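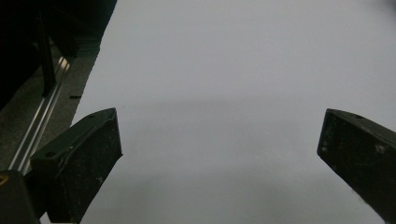 The open fingers of one hand-held gripper over the work table.

Robots learn table work from hand-held grippers

Researchers at Praritico, a robotics laboratory in Randia, have published first results of a method which teaches a two-armed robot to handle small objects without using the robot during the teaching. A person does the task by hand with two grippers, and the recordings are later used to train the robot.

The work is part of the Erer project, which started in January. The laboratory says that the usual way of teaching, where an operator steers the robot arms from a distance, is slow and makes people tired. With the hand-held tools, a new worker needed 28 minutes of practice before the recordings were good enough to keep.

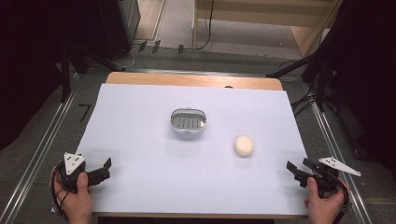 Each gripper carries a plate with black dots, so that its position can be followed during the movement. A camera on the tool sees what happens between the fingers, and one more view is taken from above the table. The team found that this upper view helps mostly at the beginning of a task, when the robot must decide which hand should go first. Near the object, the view from the tool is more important.

For the main test the group collected 300 recordings of simple tasks, such as putting a soft round object into a small container. The trained robot then made 100 attempts with objects in new positions. According to the report, it needed up to 2 tries for most placements. Failures came mainly when both arms wanted to reach the same spot - a problem that the people who made the recordings solved without thinking about it.

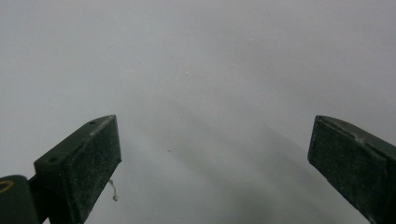 The authors also studied what happens when the fingers get old. Dust and scratches change how the tips look to the camera, and a model trained only with clean fingers performed worse with used ones. Mixing recordings from new and used fingers removed most of this difference. The team now recommends to keep worn fingers in the collection for some time and not to replace them at once.

The method still has limits. It does not measure how strongly the person presses, so fragile things were left out of the test. The partner company Ozoliņš is preparing a new handle with a force sensor, and the laboratory plans to repeat the same tasks with it.

28 shares | 2 comments

Contact the newsroom | Back to top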